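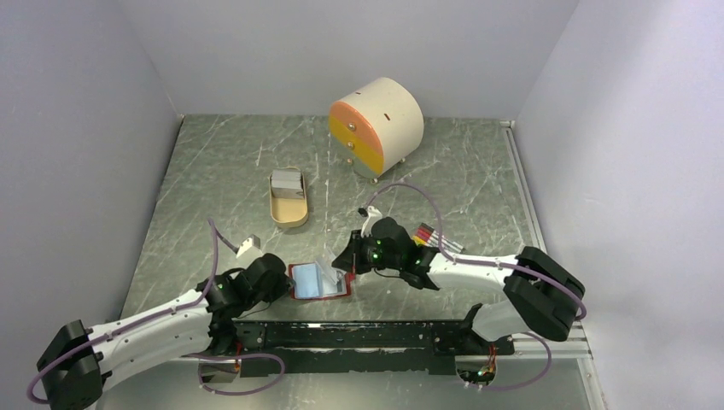 Unura hits 200 drawer demos

Wednesday, November 2, 2022

Quick update from the Unura bench! We passed 200 recorded demos on the little three-drawer cabinet task last night, and I'm pretty thrilled (also my wrists hurt). Nusrat Sarkar and I have been trading shifts driving the two arms, and every run we keep goes into the training set for Terum, our learning model.

We move the trays and small stuff to new spots between runs so Terum doesn't just memorize one layout. Asanka Bandara goes through the recordings each morning and tosses any where an arm stalls or we fumble a grasp – he tossed 60 of mine, ouch. Those aren't in the 200.

Next stop is 300, then the first real training run. If you want a turn at the controls, message Nusrat, she has the sign-up sheet.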